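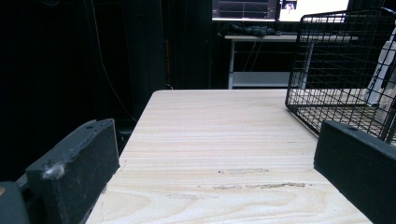 Fine grain lines on a pale wooden board. The darker, wavy ones are near the bottom.

Where Do the Lines in Wood Come From?

Run your finger along a wooden table, a ruler, or the side of a bookshelf. See those lines? Some are straight as string, some wiggle, and some swirl around a dark spot like water going down a drain. Nobody drew them. A tree made every single one while it was growing, and once you know how to read them, you'll start looking at furniture in a whole new way!

A tree grows in two directions

Trees get taller, of course, but they get taller only at the tips. If you carved a notch in a trunk at the height of your chin (please don't, trees need their bark!), the notch would still be at that height years later, even though the tree had shot up far over your head. You'd be the one who had moved, by growing.

Trees also get fatter, and that's where the lines come from. Just under the bark is a very thin layer of living cells called the cambium. You say it like this: KAM-bee-um. It is so thin that you'd have trouble seeing it without a microscope, and it wraps all the way around the trunk and along every branch. The cambium's job is to make new cells. It makes bark on its outside and wood on its inside, so each year's new wood goes on over the old wood like a sweater pulled on over last year's sweater. The tree never takes the old sweaters off.

Light wood, dark wood

In places with warm summers and cold winters, spring is the busy season. There's water in the ground and there are new leaves to feed, so the tree builds big, roomy cells that can carry lots of water upward. Wood made from those cells usually looks light. Scientists call it earlywood.

Later in the summer, growth slows down. The new cells are smaller, with thicker walls, and they're packed tightly together. That wood looks darker, and it's called latewood. By October many trees have stopped making wood for the year, and they rest until spring.

So one light band plus one dark band makes one year. Cut straight across a trunk and you see those bands as rings, one inside the other, like a target. The ring in the very middle is the oldest, from when the tree was a skinny little thing you could have bent with one hand. The ring next to the bark is the newest.

Rings tell stories

Suppose you count 16 rings near the bottom of a stump. The tree was 16 years old, give or take a little for the time it spent as a tiny seedling. A stump with 51 rings is from a tree that may be older than your parents! And some giant sequoias in California have lived for 3000 years. Counting those rings takes patience, good light, and probably a snack.

The rings aren't all the same width, and that's the best part. A wide ring often means a good year with plenty of rain and sunshine. A narrow ring can mean a dry year, or a cold one, or a year when hungry caterpillars ate the leaves. A dark scar can show where a fire burned part of the trunk and the tree grew new wood around the wound and carried on.

If you know the year a tree was cut, you can count backward from the bark and give every ring a date. Want to find the ring from 1959? Start at the outside and count in! People who study this are called dendrochronologists, which is a terrific word to say fast three times. They don't have to cut the tree down, either. They use a hollow drill that takes out a sample as skinny as a pencil.

So why are boards striped and not ringed?

Time to think about shapes. A tree trunk is a lot like a cylinder, the shape of a can of soup. The rings are on the flat end, but they also run up and down the inside, because every "sweater" covers the whole trunk from bottom to top. When a sawmill slices a trunk the long way, the saw cuts through all those layers from the side. Rings on the end turn into lines on the board!

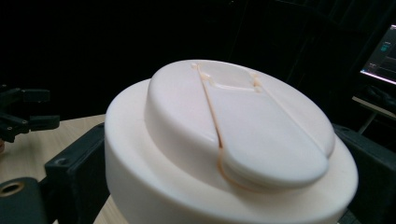
Sérgio Cunha wrote in to ask whether a round slice and a long board from the same tree would show the same number of years. Sometimes! It depends on where the saw goes. A board cut right through the middle of the trunk passes through every ring, from the center out to the bark. A board cut near the edge misses the oldest rings completely.

The direction of the cut changes the pattern, too. If the saw goes toward the center of the trunk, the lines come out straight and close together. If it skims along one side, it slices the layers at a slant, and you get waves, arches, and long pointy shapes that look like flames or mountain tops. Two boards from one tree can look like complete strangers.

What about knots?

A knot is the place where a branch used to start. As the trunk got fatter, its new wood grew around the bottom of the branch and trapped it inside. The lines have to bend to get around it, the way a stream bends around a rock. Find a knot on a pine shelf and follow the lines on both sides. You'll see them part and come back together again.

Do all trees have rings?

No! In some rain forests it's warm and wet all year, so the trees hardly slow down, and their rings can be very faint or missing. Palm trees are different again. A palm has no cambium to add a new layer each year, so you won't find yearly rings in its trunk at all.

Try it: catch some wood grain

You need thin white paper, a crayon with the wrapper peeled off, and a piece of rough wood that a grown-up says is OK to use. An old fence board is great.

Lay the paper on the wood and hold it still.
Turn the crayon on its side.
Rub gently, back and forth, until the lines show up.
Move to a different spot and make another.

Old fences give the best rubbings, because rain and sun wear away the soft earlywood faster and leave the hard latewood standing up in little ridges. Close your eyes and you can feel the years with your fingertips!

Words to know

Cambium: the thin living layer that makes new wood and new bark
Earlywood: the lighter wood a tree makes in spring
Latewood: the darker, denser wood it makes later in the summer
Grain: the direction and pattern of the lines in a piece of wood
Knot: the spot where a branch was joined to the trunk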